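Unit 7: Collecting Demonstrations

Course notes, Afshin Shokri

Reading before the lab: the Proment handout, sections on logging and on episode boundaries. Bring your Kesgate login.

What an episode is

An episode is one attempt at one task, from the moment the operator presses start to the moment they press stop. It holds the wrist video, the joint positions, the gripper opening and one line of text giving the instruction. The policy learns from all of these together, so an episode with a wrong instruction line does more harm than a missing one.

Each pair records 50 episodes. With the sets kept from earlier groups, the class will train on 263.

Setting up the table

Clutter is part of the task. A policy trained on a bare table tends to fail when a second object shows up. Between episodes, move at least 3 things, and let the target change places too. The tray does not have to be in the same spot each time, and the food on it can be turned or partly covered.

The wrist view is what the policy gets, so check it before you press start. With the gripper low in front of the tray, the fingertips reach its lower edge, and the corn is partly screened by the plastic board while the two egg halves are in plain sight. An instruction naming the corn is harder from this position than one naming an egg. Record both kinds.

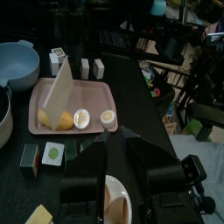 Writing the instruction line

Use short commands in plain words: "pick up the corn," "put the egg in the bowl." If two objects fit the same name, add a word that separates them, such as "left" or "right." Left and right are always as seen from the wrist camera. In the Yule set some operators used their own left, and those lines had to be rewritten by hand.

What to keep and what to drop

Keep an episode where the first grasp slips and the operator recovers. Mark it "retry" in the notes field. Drop an episode if a hand enters the view, if the log stops early, or if the operator changes the goal partway through.

Failed attempts go in a separate folder. We will use them in the Mimano exercise in September.

Upload before you leave the lab. Name folders by pair number, then episode number, with no spaces.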